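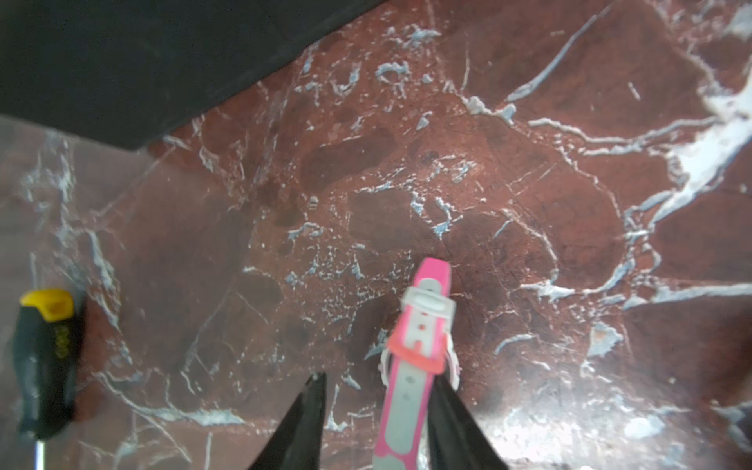
Home insurance is a contract about money, and the sum of money has to be settled before anything goes wrong. The person buying the policy says what the building and its contents would cost to rebuild or replace, and the insurer charges a premium on that basis. For many items the task is simple, as a kettle or a bookcase can be looked up in a shop. Other things are harder. Marble of a deep red-brown, with white veins that branch and break up into flecks and then widen into milky patches at one side, has no exact match in a catalogue, and a householder who has a surface like it may have no idea what another would cost. The figure given to the insurer will then be a guess, and the guess is often too low.

This chapter looks at how sums insured are worked out, what happens when they are wrong, and how a claim for damage to part of a room is dealt with. Chapter 2 explained how a policy is formed and what the buyer must tell the insurer. You will need the idea of fair presentation of facts from that chapter, and it is worth reading it again if you are unsure of it.

## Buildings and contents

Most home policies are sold in two sections. The buildings section covers the structure and whatever is fixed to it: walls, roof, windows, fitted kitchens, bathroom suites and, in most wordings, drives and garden walls. The contents section covers the things a household would normally take when it moved. Carpets cause arguments. They are fixed down in many homes, yet nearly all insurers treat them as contents.

Stone needs the same care. A marble worktop fitted to kitchen units belongs to the building. A marble table belongs to the contents, however heavy it is. A loose slab kept in a shed for a future job may fall under either section, or under neither, and the wording has to be read closely. Where a householder has bought the two sections from different insurers, each may at first say that the other should pay.

People who rent usually need contents cover only. The landlord insures the building, but will not pay for a tenant's belongings if a pipe bursts. Tenants may also want cover for damage they cause to the landlord's fittings – this is often called tenant's liability and is sometimes sold as an extra.

## Rebuilding cost and market value

The sum insured for a building is the cost of clearing the site and putting the house up again. It includes professional fees and the cost of meeting current building rules. It does not include the land, so it can be well below the price at which the house would sell. In some places it is higher. An old house with thick stone walls and carved window surrounds may sell for a modest price in a quiet town and still be very expensive to rebuild.

Contents are usually insured on a "new for old" basis. The insurer pays the price of a new item of the same kind, with no deduction for age. Clothes and household linen are common exceptions, and a deduction for wear is made for them under many policies.

## When the sum insured is too low

Suppose that Ka-ming Liu insures the contents of her house with Clolent for £90,000. A kitchen fire damages part of the ground floor. The loss adjuster visits, goes through the rooms with her and finds that the full cost of replacing the contents would be £105,000. She has paid a premium for six-sevenths of the value. If her policy contains an average clause, Clolent may pay six-sevenths of the claim and leave her to find the rest.

Students often expect average to matter only when everything is lost. It applies to partial losses as well, and most losses are partial. The fire in this case did not come near the bedrooms, but the value of what was in them still counted when the adjuster compared the two figures.

Her policy also has an excess of £134, the amount she must bear herself on each claim. Whether the excess is taken off before or after average is applied depends on the wording. The worked calculation at the end of the chapter takes it off afterwards.

## Matching sets and surfaces

A second difficulty comes up when one part of a set is damaged and the rest is sound. Imeo, the insurer used in several of our case studies, has a clause saying that it will pay for the damaged part only. Skillimari, another, will pay half the cost of replacing undamaged parts where no match can be found. The two policies may look alike on a comparison table and give very different results after a claim.

Natural stone shows the problem clearly. Two slabs from one quarry can differ in colour and in the run of the veins, and a replacement piece set beside an old one may be easy to pick out. The insurer will say that the new piece does the same job. The policyholder will say that the room has been left looking patched. Case study Ho, later in this chapter, follows a dispute of this sort from the first telephone call to the final offer.

## Before you read on

Find a home insurance policy, either your own or one from an insurer's website, and look up the following:

- the definition of "buildings" and the definition of "contents"
- any clause that reduces a claim when the sum insured is too low
- the clause on matching sets, if there is one
- the limit for a single valuable item

Keep your notes. They are used again in the exercises on claims handling, and you will need to quote the exact words of the clauses.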